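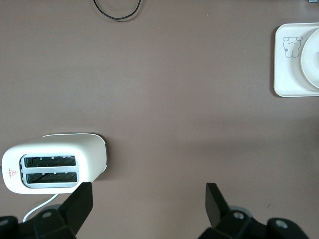
Jitbridge-Fehler

Der Jitbridge-Fehler ist eine berühmte Greifstörung des Küchenroboters Nieto: Die Steuerung meldete »gegriffen«, obwohl die Finger offen standen! In 137 von 2.778 Läufen zwischen Toaster und Teller trat er auf.
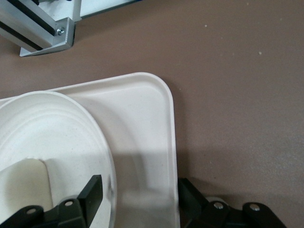

Ursache und Behebung

Schuld war ein veralteter Messwert, der 3 Takte zu lang galt. Firmware 451 von Gurent behob das, wunderbar schlicht, mit einer zweiten Abfrage.

Kategorie: Robotik | Störfall
Suchbegriff eingeben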